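Pudatora Countertop Oven Review: Six Months of Small Dinners

Posted by Haris Ghumman in Kitchen Gear

I bought the Pudatora in May, the week I moved into the apartment in Arnoldale, mostly out of spite. The full-size oven there takes forever to heat, and it turns the whole place into a sauna in the process. I wanted something for toast and the occasional baked potato. What I got is the thing I cook dinner in five nights out of seven, and I'm still a little surprised at how fond of it I am!

Let me start with the toast, which is the weak spot. It's fine. You get good color on the top and less on the bottom, and the slices at the back go darker than the ones by the door. I flip mine halfway and live with it. If toast is all you want, buy a plain slot toaster and save the counter space.

Everything else, though. Chicken thighs come out with properly crackly skin (dry them well first, salt them in the morning if you remember). Salmon takes 11 minutes on the middle rack with nothing but oil and lemon, and the fish is still soft in the center. I've done stuffed peppers, half a tray of enchiladas, a very ugly but delicious plum cake, and more roasted carrots than any one person should eat. The small space means the heat is right there on top of the food, so things brown quickly. That took me a couple of burned dinners to get used to. My rule now is to take any recipe written for a big oven, drop it by one notch on the dial, and start checking early.

The controls are as simple as it gets: turn for heat, turn for time, listen for the ding. I used an Idis oven at my last place with a touch panel and a long list of presets, and I never learned what half of them did. The Pudatora's timer is a little vague at the low end. For anything under five minutes, turn the knob well past where you want it and then bring it back, otherwise it sometimes quits early. You get the feel of it after a week.

Heat is where I expected trouble, and it's pretty decent. I keep an oven thermometer hanging off the rack and the Pudatora runs a touch hot for the first stretch, then settles. Let it warm up longer than the manual says and you'll be fine. For cookies I'd even let it cycle off and on again before the tray goes in. My second batch is always better than my first.

Cleaning: so much easier than I feared. The crumb tray slides out without a fight, and a paste of baking soda and water left overnight takes care of the glass. Do it often. I let it go for most of the summer and had a brown haze on the door that took real elbow grease. The rack goes in the sink with hot water and dish soap, and the outside just needs a damp cloth. Don't use the scratchy side of the sponge on the casing. I have a dull patch near the top from doing exactly that.

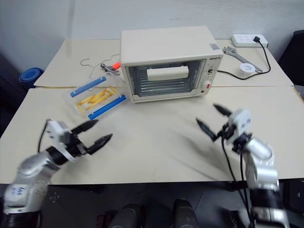 Fries on deck next to a cream-colored toaster oven.

On to frozen fries, because half of you will want to know. They need room. Spread them in one layer with gaps, use the upper rack, and shake the pan once. Crowd them and you get steamed potato sticks. A handful for one person comes out terrific, crisp at the ends and fluffy inside. For a family you'd be cooking in batches, and by the time the last lot is ready the first is cold.

That's really the limit of the whole machine. It feeds 2 people happily. When my sister's family came to stay I was running it nonstop and still had to light the big oven for the main dish. A 12-inch pizza won't go in whole, either, so I cut it in half and bake it in shifts like a short-order cook.

I did try the Mathur for a weekend, borrowed from my neighbor, and it's a good machine too. It has a fan, which gives you more even toast, and a bigger door. But it's loud, it's deep enough to hang over the front of my counter, and the knobs felt loose. If you bake a lot of cookies I'd look at that one first. For weeknight roasting I was happy to go back to mine.

A couple of practical notes. Leave space behind it and on both sides, as the back gets seriously hot. The cord is short, so measure before you pick a spot. And get a quarter-sheet pan and check that it fits before you throw out the box it came in. My first one was too long by the width of the rim, and I had to drive back to the store with it still wrapped.

Would I buy it again? Yes, same one, same size. Next project is a small loaf of rye, and I'll add the timing to this page once I have a version worth eating.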